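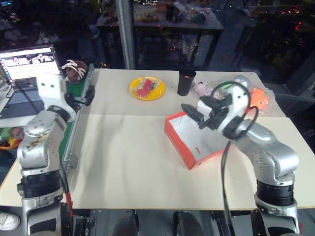
## Clolluvberg Ballpark — Pre-Opening Safety Checklist

Prepared for the Brarnville Baseball League. Inspection completed in April, before the first home game. Items are marked Pass, Repair or Hold.

**Field**

- [x] Outfield fence padding — Pass. Two panels in left center have been re-tied.
- [x] Warning track — Pass. Surface is even from pole to pole.
- [ ] Pitcher's mound — Repair. The landing area has a hole 3 inches deep. Fill with clay and tamp before any bullpen or game use.
- [x] Bases and anchors — Pass.
- [ ] Backstop netting — Hold. There are 4 broken ties on the third base side. The seats directly behind must stay closed until the netting is secured.

**Dugouts and bullpens**

- [x] Dugout railings — Pass. Visitors' side was repainted over the winter.
- [ ] Home dugout steps — Repair. Rubber tread is lifting on the bottom step.
- [x] Bullpen gates — Pass. Latches by Bako close fully.

**Seating**

- [x] Seats in the lower bowl, 173 inspected — Pass, with comment. Row F has loose armrests that do not affect safe use. Tighten when staff are available.
- [x] Aisle lighting — Pass. Checked at 8:30 p.m.
- [ ] Exit sign, Gate 2 — Repair. Bulb is out.

**Comments**

The Trikau scoreboard was not inspected. Its service record is kept by the supplier and should be requested separately.

Items marked Hold require a second inspection before spectators are admitted. Items marked Repair may be signed off by the grounds supervisor.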